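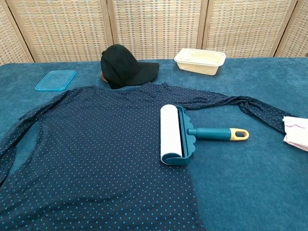

A polka-dot shirt and a lint roller. Grilitz Cleaners opens its Kolgate counter later this month.

GRILITZ TO OPEN SECOND SHOP IN KOLGATE, PROMISES TO RETURN YOUR BUTTONS

KOLGATE, Sun 14 September — Grilitz Cleaners, which has been pressing the shirts of Grurside for 25 years and losing remarkably few of them, will open a second shop at the end of September in the former shoe store on Dzene Street in Kolgate.

The new shop will take in shirts, suits, coats, curtains, wedding dresses and the kind of sweater that comes with a washing label longer than this release. Cleaning and pressing will be done on the premises. Simple repairs, including hems, zippers and pockets that have given up, will be handled at a sewing bench by the front window, where passersby are welcome to watch and asked not to tap on the glass.

"People in Kolgate have been driving to Grurside for years with their dry cleaning sliding around on the back seat," said Rimantas Priedītis, owner of Grilitz Cleaners. "By the time it got home it needed pressing again. I was happy to take the money twice, but my conscience caught up with me."

The Kolgate shop will be the first to offer what Grilitz calls the Button Promise. Every button on a garment is checked when it comes in and again before it goes out. If one goes missing in between, the shop replaces it with a match, or replaces the full set if no match can be found. The company keeps its spare buttons in 30 drawers, sorted by color and then by an additional system that Priedītis describes as "obvious to me."

Also new is the Collar and Cuff service, aimed at shirts that are in fine health apart from the edges. Worn collars are taken off, turned over and sewn back on with the better side showing. It is an old trick, popular with grandparents, and it costs a good deal less than a new shirt. The turnaround is eight working days. Customers in a hurry are advised to own a second shirt.

Regular cleaning dropped off before noon will be ready the following afternoon. The shop does not offer one-hour service and has no plans to. "I have seen what an hour does to a lapel," Priedītis said.

Grilitz started out as a single pressing table at the back of a Grurside hardware store, where early customers could collect a clean jacket and a pound of nails in the same visit. It moved to its present address on the market square when the hardware store needed the space for lawn mowers. Most of the original equipment came along, including a steam press that still works provided it is spoken to firmly in the morning.

Fitting out the Kolgate premises has taken most of the summer. The floor had to be leveled, the wiring replaced and a very large plaster boot removed from above the door. The boot has been offered to several neighbors and remains available. Anyone with a truck and an open mind should ask at the counter.

On opening day, the first shirt from each household will be cleaned and pressed free of charge. Coffee will be served, well away from the clothes. Staff will give short talks through the morning on everyday clothing care, covering such matters as how to treat a grease spot before it becomes a permanent resident, when to leave wool alone, and why the wire hanger is no friend of the shoulder seam. There will also be a table of unclaimed garments from the Grurside shop, some of which have been waiting longer than certain members of staff have been employed. If you recognize your raincoat, you may have it back without questions. The storage ticket numbered 3060, attached to a single brown glove, is of particular interest to management.

Items left unclaimed after opening day will be cleaned once more and given to the Kolgate clothing bank, with the exception of the glove.

The Kolgate shop will be open Monday through Saturday. Prices will be the same in both towns, and garments may be dropped off at one shop and picked up at the other for no extra charge, though this adds a day for the van. The Grurside shop will keep its present hours, its present staff and its present opinion of acrylic.

About Grilitz Cleaners

Grilitz Cleaners is an independent dry cleaning, laundry and repair business based in Grurside. It is owned and run by Rimantas Priedītis, who irons his own shirts.

Press contact: Rimantas Priedītis, at the Grurside shop counter, mornings. Interviews can be arranged around the pressing. Photographs of the plaster boot are available on request.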